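Harkell Pen Pal Club Turns 30 and Gets a Home of Its Own

December 27, 2018

Good news for anyone who still loves finding a real letter in the mailbox! The Harkell Pen Pal Club is turning 30 this winter, and it's celebrating by moving out of the back of the Funley bookstore and into a room of its own on the second floor of the old Litel building.

The new room opens in January, and members have been carrying boxes up the stairs all month. There will be a long writing table by the windows, a wall of pigeonholes for incoming mail, and (finally!) a proper shelf for the club's scrapbooks, which have spent the last few years stacked under the bookstore's travel section.

Viorica Tudose started the club with 2 friends and a list of addresses clipped from a magazine. She still writes to her first pen pal, Waltraud Fuchs, a retired music teacher who answers every letter within a week and always tucks in a pressed leaf or a recipe.

"I've got her plum cake recipe in four different versions," Tudose said. "She keeps improving it, and then I have to bake it all over again."

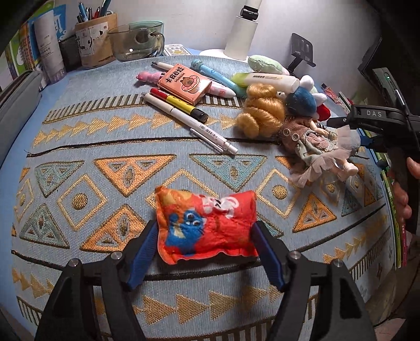

Younger members have taken to letter writing in a big way. The after-school group began last year with eight kids and has grown so quickly that it now meets in two sessions. Most of them write to students in a class run by Jérémie Collet, who reads the funniest lines out loud when a new bundle comes in. Pets are the favorite subject by a mile, followed by snacks, then snow. One long-running exchange is made up entirely of questions, with neither side willing to be the first to give an answer!

Collet's students are now putting together a big birthday letter for the club, written on one long roll of paper, with a paragraph from each of them. It's due to go up on the wall in time for the opening.

There's plenty for grown-ups, too. Jörg Stüber will lead three evening workshops on handwriting, starting with the basics of fountain pens and ending with a session on making envelopes from old maps. Gunther Dreßler is bringing part of his postmark collection for the opening afternoon, including a whole album from island post offices, and he's happy to talk about any page you stop at.

The club is looking for letters from its early years to copy for a new scrapbook. Originals will be handed back the same day. If you have some in a drawer, bring them along to the opening or leave them at the Funley front desk.

Membership is free, and new members go home with a name, an address and their first stamp. The sign-up sheet is already at the bookstore, next to the register.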